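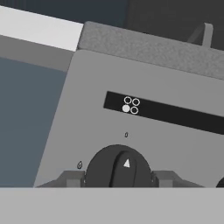
Mando de la cocina en el simulador, en posición 0. El icono marca el fuego de abajo a la izquierda.

Foro > Robótica y automatización > En casa
Tema: ¿Puede ya un robot encender un fuego y apagarlo él solo?

tevau_norte
7 de febrero
Abro tema para no seguir ensuciando el de las aspiradoras. Llevo desde enero con una sola tarea en simulación: girar el mando de una cocina desde el 0 y devolverlo al 0. No hay sartén ni comida. He hecho 1.477 intentos y me da por buenos 1.320, que para mí es mucho. Mi pregunta es si con eso alguien se atrevería a pasar a una cocina de verdad o si sigo en el simulador.

Elikem Agyeman
Yo seguiría en el simulador. Esos números quieren decir que falla 157 veces, y la pregunta es dónde falla. Si falla al abrir, no pasa nada, te quedas sin cenar. Si falla al cerrar, tienes un fuego encendido y un robot convencido de que ha terminado. ¿Tienes separados los dos casos?

tevau_norte
Los tengo. De los fallos, 13 son al cerrar. Se queda a unos grados del 0 y da la tarea por hecha.

Elikem Agyeman
Pues con esos 13 no lo pongo en mi casa.

sartenazo
Perdonad, pero ¿para qué quiere nadie un robot que gire un mando? Mi placa tiene temporizador y se apaga sola. Lo que me quita tiempo es pelar, fregar y recoger. Eso sigue sin hacerlo ninguna máquina en una cocina normal.

mikus_taller
Discrepo. El mando es de lo más útil que se puede ensayar porque está en todas partes. En el taller tenemos una célula de carga que lleva años metiendo piezas en el torno sin problema, y lo que no sabe hacer es girar un selector en un cuadro que no sea el suyo. Le cambias el cuadro de sitio y se acabó. Si alguien resuelve eso en una cocina, me sirve a mí para la nave.

sartenazo
En la nave te lo compro. En casa prefiero que me friegue.

Aigars Laur
Una cosa sobre la imagen. El mando es negro y la barra de agarre es gris oscuro, casi del mismo tono. Lo único claro es la flechita blanca. Si la política se guía por la flecha, en cuanto la pinza la tape se queda sin referencia. ¿Mides el ángulo con la cámara o te lo da el simulador?

tevau_norte
Me lo da el simulador para puntuar. La política solo ve la cámara. Puede que vaya por ahí lo de quedarse corto, lo voy a mirar.

Aigars Laur
Mira también el 0 serigrafiado, que es diminuto. En una cocina con dos años de uso ese 0 muchas veces ya no existe. La mía lo perdió a base de estropajo.

mikus_taller
Y lo de apretar antes de girar, ¿lo tienes modelado? En casi todas las de gas hay que empujar el mando y mantenerlo un rato para que aguante la llama. Veo el dibujito de la llama junto al mando, así que supongo que va de gas.

tevau_norte
No está modelado. En mi escena el mando gira y ya está, no hay que empujar.

mikus_taller
Entonces te falta la mitad de la tarea.

Elikem Agyeman
De acuerdo con Mikuš en esto. Yo probé algo parecido el año pasado con el brazo Zornum de la asociación, sobre un panel suelto atornillado a una mesa, sin gas. Hicimos 420 giros. Apretar y girar a la vez era lo que peor salía, con diferencia. Girar solo, bastante bien.

brornley_88
Yo soy más optimista que todos vosotros. Que un aprendizaje general llegue a tocar un mando así ya me parece un paso. Hace poco no acertaban ni con la puerta del horno. Para una persona con poca fuerza en las manos, que algo le gire el mando estando ella delante ya es una ayuda, aunque falle de vez en cuando.

Elikem Agyeman
Estando ella delante, sí. Ahí no discuto. Yo hablaba de dejarlo solo.

tevau_norte
Me quedo con esto: añado el empuje, cambio los colores del mando al azar, borro el 0 en parte de las escenas y repito. Si los fallos al cerrar no bajan a cero en una tanda igual de larga, no toco una cocina real. Subo los resultados en este mismo hilo.

sartenazo
Cuando friegue, avisa.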